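Textile Care, Unit 4: Household Linens
Instructor: Jytte Kragh
Handout revised 2023-09-17

Read this before the lab. Bring your copy of the Trirnham fabric chart, the one with the fiber names down the left side.

Fiber and weave

Cotton takes in water easily and stands up to hot washing. Linen is stronger when wet than when dry but creases badly. Polyester dries fast, holds body oils, and should be kept away from high heat. Most sheets sold today are cotton, polyester, or a blend of the two. Always go by the care label if it disagrees with the chart.

Plain weave goes over one, under one. It feels crisp and wears evenly. Sateen floats several threads over one, so it feels smoother and snags more easily. Percale is a plain weave with a close, even thread count. Students mix up percale and sateen every term — learn these two first.

Thread count

Thread count is the number of lengthwise and crosswise threads in one square inch. A sheet labeled 470 is not always better than one with a lower number. Some makers count each ply of a twisted yarn separately. Look at the fiber and the finish as well.

Washing

Sort by color, then by weight. Towels and sheets should not share a load, as the towels rub the sheets and slow down drying. Wash everyday bed linens at 40 degrees Celsius unless the label says otherwise. If someone in the house is sick, use the hottest setting the label allows. Fill the drum loosely. Sheets that are packed in come out twisted and poorly rinsed.

Change sheets every 7 days in the care plans we write for this course. The Trurwood case study uses a longer interval, and you will be asked to comment on it in October. 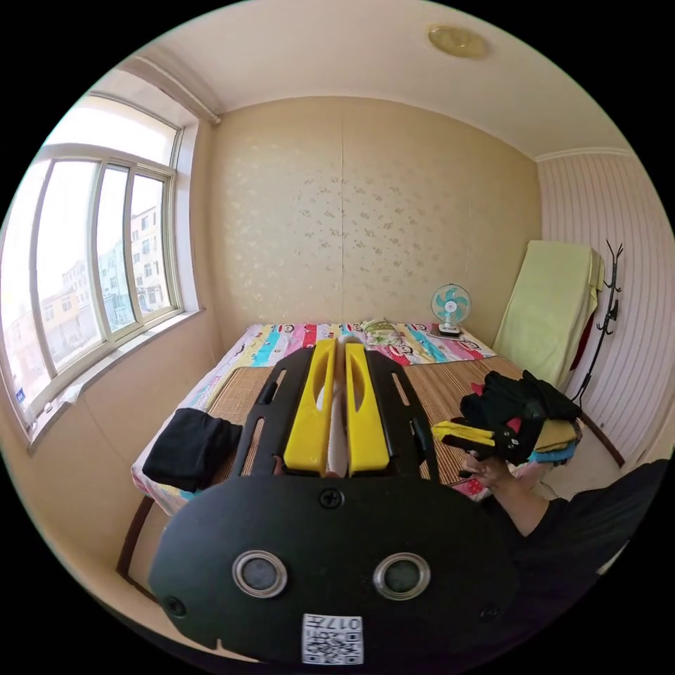 Why do white cotton sheets turn gray over time?
Soil and minerals left from earlier washes build up in the fibers. Too little detergent, hard water, and crowded loads all add to it.

Drying and storage

Take sheets out while slightly damp if you plan to iron them. Store only when fully dry.

For the lab: read Sfakianakis, chapter 2, and bring one worn pillowcase with its label still attached.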